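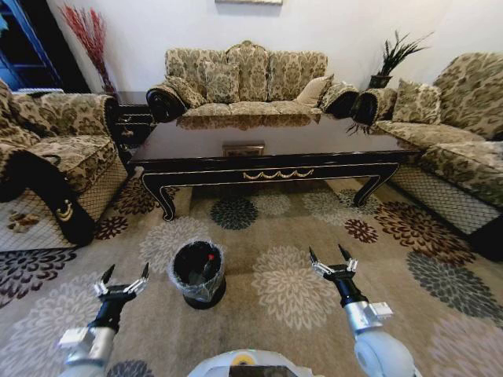 Photo: Elie Dabbas

Looking After the Rug Under the Coffee Table

If you have a patterned rug in your living room, you already know its great gift, and its great danger, is that it hides everything. My mother-in-law gave us ours when we moved to Eltham Street, and I went most of a year thinking it was clean. Then one May morning I lifted a corner to look for an earring and found enough grit under there to pot a geranium! So I have become a bit of a rug person, and friends have started calling me up with their spills, and I thought I might as well write it all down in one place.

Everyday vacuuming

Go slowly. Most of us push the vacuum the way we'd push a cart through a parking lot, and the sand down at the base of the pile stays right where it is. One slow pass with the pile and one slow pass across it will bring up more than five quick ones. If your machine has a beater bar, lift it or switch it off for wool and for anything with loops, and keep it well away from the fringe (I have chewed up a fringe and it is a sad sound). Fringe can be done by hand with the upholstery tool, working outward from the rug.

Twice a year I move the coffee table, turn the rug face down, and vacuum the back. You will hear the grit dropping out onto the floor. Flip it back over, sweep up what has fallen, and do the front again.

Dents from the table legs

Put an ice cube in each dent and leave it to melt, then blot with a towel and fluff the fibers up with the side of a spoon. A deep dent may want a second go the next day. I'd skip this on silk, viscose, or anything where you're unsure of the dyes, and on a wood floor I slide a folded towel under the rug first, with a piece of plastic beneath it, and take both out once everything has dried.

Afterward, shift the table over a couple of inches. When I turn the rug around, which I try to do every 6 months or so, the legs land in new places anyway, and the side by the window gets a rest from the sun.

Spills

Blot, blot, blot. Use a white cloth or plain paper towels, press straight down, and work from the outside of the spill in toward the middle. Rubbing only drives it deeper and roughs up the pile.

For tea, juice, and the like, I use a teaspoon of clear dish soap in two cups of cool water. Try it first in a corner that lives under the couch, press a damp white cloth there for a minute, and look for color on the cloth. If there's any at all, stop and call a rug cleaner. If the cloth stays white, dab the stain with the soapy water, then dab with plain water, and then lay a dry towel over the spot with a heavy book on top for an hour.

Candle wax is easier than it looks. Let it harden, with a bag of ice to hurry it along, and lift off what you can with a dull butter knife. Crumbly things like potting soil and cookie bits should be left completely dry and vacuumed up.

My neighbor Kausar Bukhari keeps a whole spill kit in the drawer of her side table, with the cloths, the spoon, and a little bottle of soapy water she changes out every week. I laughed when she showed me. Then I made one.

Smells

Baking soda, shaken on lightly through a sieve, left overnight, and vacuumed slowly the next day. Please don't use the whole box, as it is very fine stuff and it settles down into the backing. If you have a rug that still smells after two tries, lift it up and sniff the pad, which may well be the real trouble. Mine was, and a new one cost me $39.

Keeping it flat

A pad should be an inch or two smaller than the rug on every side so the edges can lie down. For a corner that curls, roll it gently the opposite way, hold it for a few minutes, and then weigh it down overnight with books wrapped in a pillowcase. Damp days are best for this, oddly enough, and the corners on ours behave beautifully all summer and start to lift again when the heat comes on.

Next time I'll get to braided rugs, which want handling a little differently, and to the runner in the hall, where I have been putting off a coffee stain of my own.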